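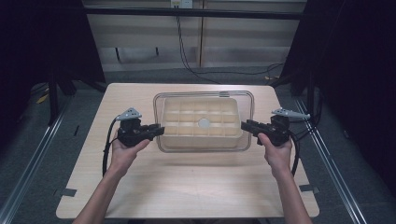

**Drulow, season one (Skundden, 5 episodes)**
November 2024

Drulow is a thriller about a ferry port where everyone owns a good coat and has something to hide under it. Nilton Montoya plays Strazds, a customs inspector who solves crimes by staring at water. He stares very well. By episode three I was staring back.

The first two hours are terrific, mostly thanks to the sister, Sedine, who gets every decent line and is then sent to January in a flashback and left there. The finale runs 179 minutes. I paused it to cook dinner, and Strazds was still on the pier when I'd done the dishes.

Watch it with subtitles, as the English dub gives the whole port one voice. Three stars, and one of those is for the coats.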